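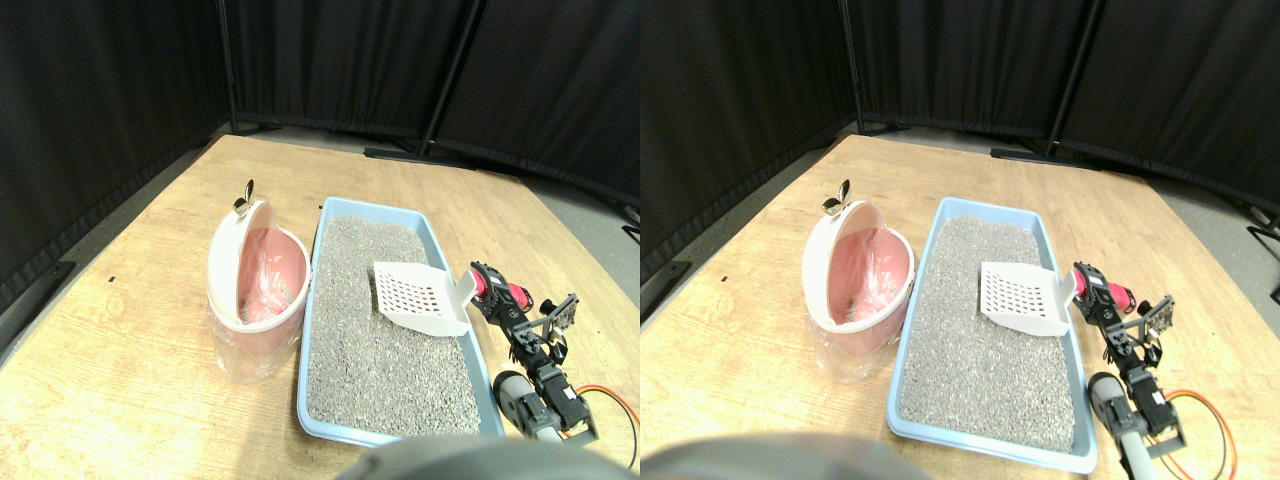 Mapas hechos por los vecinos: mis notas después de un invierno en bicicleta

7 de marzo de 2019

Escribo en español porque desde que vivo aquí quiero practicarlo también por escrito, y no solo en la panadería. Mi lengua es otra, así que pido paciencia con las preposiciones. Hoy quiero contar algo sobre los mapas que hacemos nosotros mismos, los que vamos a trabajar en bicicleta, y sobre por qué he pasado tantas noches dibujando líneas encima de fotografías aéreas.

Todo empezó en septiembre, cuando cambié de oficina. Antes trabajaba en el centro y mi camino era corto, siempre por la misma avenida. La oficina nueva está en Mirnwood, al otro lado del río, y para llegar hay que cruzar una zona de almacenes donde los mapas normales no dicen casi nada útil. Dicen que hay una calle. No dicen que la calle tiene adoquines, ni que a las ocho de la mañana los camiones están parados en el carril bici, ni que la puerta del parque se abre más tarde en invierno.

La primera semana seguí la ruta que me proponía el teléfono. Eran 30 minutos según la pantalla, y la pantalla tenía razón si uno acepta bajar dos veces de la bicicleta y subir una escalera con ella en el hombro. Un compañero del trabajo, Angus Carnegie, me vio llegar con el pantalón lleno de grasa y me preguntó por dónde había venido. Cuando le expliqué, me mandó un enlace a un mapa que yo no conocía.

El mapa de Vudness

El mapa se llama Vudness y lo mantienen unos cuantos ciclistas del barrio. La idea es muy sencilla. Sobre la imagen de satélite se ponen capas: una con los carriles oficiales, otra con los caminos que la gente usa de verdad, otra con los aparcamientos y otra con los talleres. Se puede encender y apagar cada capa. Yo dejo encendidas casi siempre la segunda y la de talleres, y la de carriles oficiales la apago, porque con todo junto el teléfono se pone lento y las líneas se tapan unas a otras.

Lo que más me gustó fue la imagen por debajo. En un plano dibujado, un camino de tierra y un sendero asfaltado pueden ser la misma línea gris. En la foto aérea se ve el color del suelo, se ve la sombra de los árboles y con un poco de práctica se adivina hasta dónde llega el asfalto. No siempre se acierta. Yo marqué como asfaltado un tramo junto al canal que resultó ser de gravilla muy clara, y tuve que corregirlo después de ir allí con ruedas finas.

Para colaborar hay que pedir una cuenta por correo. A mí me contestó Panya Nilsuwan, que revisa las rutas nuevas antes de publicarlas. Me hizo preguntas muy concretas: si había iluminación, si el cruce tenía semáforo para bicicletas, en qué sentido había pedaleado yo. Esta última pregunta me pareció rara, pero ahora la entiendo bien. Una cuesta en un sentido es un camino agradable y en el otro es un motivo para coger el autobús.

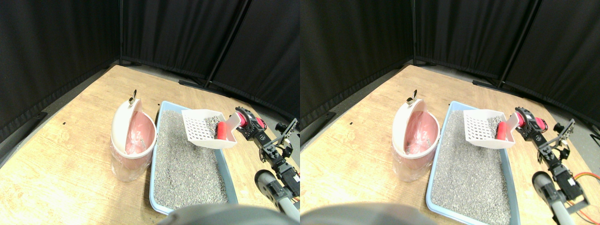 Mi primera ruta publicada va desde el mercado Thepsuriya hasta la entrada trasera de los almacenes, y la dibujé cuatro veces. La primera versión cortaba por un solar, la segunda pasaba por una calle que estaba en obras, y en la tercera me equivoqué de puente. Panya me escribió que lo mejor es borrar sin pena, y le hice caso. Mi carpeta de pistas grabadas estaba como la caja de un gato sin limpiar, así que un domingo de lluvia me puse con la pala en la mano, como quien dice: lo que era basura, al cubo, y lo que quedaba, bien extendido y con nombre. De las pistas viejas me quedaron muy pocas, pero ahora cada una tiene el nombre del punto de salida y del punto de llegada, y las encuentro.

Cómo grabo una ruta

Me han preguntado por el método en los comentarios de la entrada anterior, y lo escribo como lo hago yo, que seguramente no es la única manera.

Llevo el teléfono en el bolsillo de la chaqueta con la grabación encendida. Probé a llevarlo en el manillar, pero entonces lo miro, y en la rotonda de los almacenes no conviene mirar nada más que los coches. Si encuentro algo que quiero anotar, paro y hago una nota de voz. Mis notas de voz tienen un acento terrible y a veces yo mismo no me entiendo por la noche.

En casa abro la pista sobre la imagen de satélite. La línea del GPS nunca cae bien entre edificios altos; salta de una acera a otra, y hay un sitio donde según mi teléfono atravieso una iglesia. No conviene publicar la pista tal como sale. Yo la uso de guía y dibujo encima una línea limpia, con pocos puntos, siguiendo lo que se ve en la foto.

Después vuelvo a hacer el camino con la línea ya dibujada, y en sentido contrario si es posible. Es la parte más pesada y también la que más errores me ha descubierto.

Un problema con los talleres

La capa de talleres es la menos actualizada. El taller Curesex, que arregla bicicletas y también vende timbres y cestas muy bonitas, sigue apareciendo en su dirección antigua, aunque se mudó a la calle de atrás. Escribí para avisar y me dijeron que lo cambiarían cuando alguien pasara a comprobar el horario. Pasé yo, apunté el horario y lo mandé. Todavía no está cambiado, pero entiendo que son personas que hacen esto después de cenar.

También he visto que faltan fuentes de agua. En invierno da igual, pero en verano yo cambiaría un taller por una fuente, y creo que no soy el único. Angus dice que las fuentes están en otro mapa, el del ayuntamiento, y que se podrían importar todas de golpe. He mirado ese mapa y dos de las fuentes de mi camino no existen, o por lo menos yo no las he visto nunca. Prefiero ponerlas a mano.

Lo que me falta por hacer

Quiero dibujar la variante del parque, con una nota sobre la hora en que abren la puerta. Quiero también volver al tramo del canal cuando termine de llover y mirar si la gravilla se ha ido hacia el centro, porque el mes pasado había un surco feo justo después de la curva. Y tengo que aprender a poner los iconos, que me salen todos del mismo color.

Hoy he tardado 26 minutos por la ruta nueva, sin escaleras. Con viento a favor, hay que decirlo. Si alguno de ustedes va a Mirnwood desde el sur y conoce otro paso por debajo de las vías, que me lo escriba en los comentarios, que el que uso yo tiene siempre un charco.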